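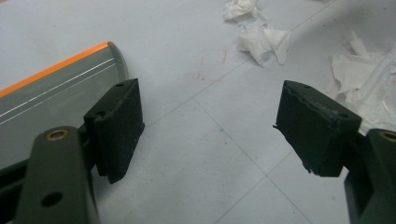
Page last modified: March, 14:20

Search this site Go
Print this page | E-mail this page
Filed under: Home and Household Studies > Cleaning > Working papers

4.2 Sweeping up small litter from a table

We come now to the part of the Julleo study that gave us the most pleasure to write up, and which our readers in Koremar had been asking after since the first draft went round. The kitchen diaries contained 161 entries that mentioned a dustpan and brush, and although most people think of the pair as something for the floor, a good many of those entries had to do with tables, worktops and desks. Crumbs, pencil shavings, the ends of thread and bits of torn paper all turned up again and again, and the 16 households who kept the diaries had firm and often rather charming views on how each should be dealt with.

Paper deserves a few words of its own. A crumb will roll ahead of the bristles and can be coaxed along quite briskly, whereas a small crumpled piece of tissue has a way of catching, turning over and settling down again a little to one side. Several diary keepers wrote that they slowed their stroke for paper, or went round the outside of the litter first and worked inwards, so that the stray bits joined the main heap before any of it was taken up. One household in the Flores flats admitted to picking up the last pieces with their fingers, and we suspect they have plenty of company.

The sort of arrangement we have in mind can be seen in Figure 3, with the litter spread over a white tabletop and the pan lying flat to the left of it.

Figure 3. Dustpan with an orange lip, orange-handled brush and small pieces of crumpled white paper.

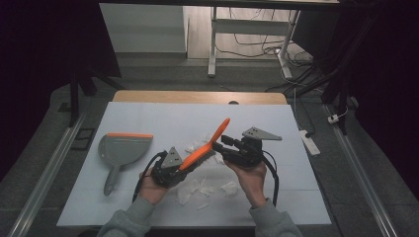

Where the pan is put matters a great deal more than we had supposed when we began. On a floor one tends to hold it in one hand and chase the dirt with the other, but at table height people were just as likely to lay it down and bring the litter to it, and those with a long-handled pan often had to turn it so that the handle lay out of the way. A soft lip came in for much praise, above all from owners of the older Jandent pans, whose hard front edge leaves a fine line of dust behind however patiently one sweeps. We return to that stubborn line in Section 4.3, along with the 20 entries in which somebody gave up and fetched a damp cloth.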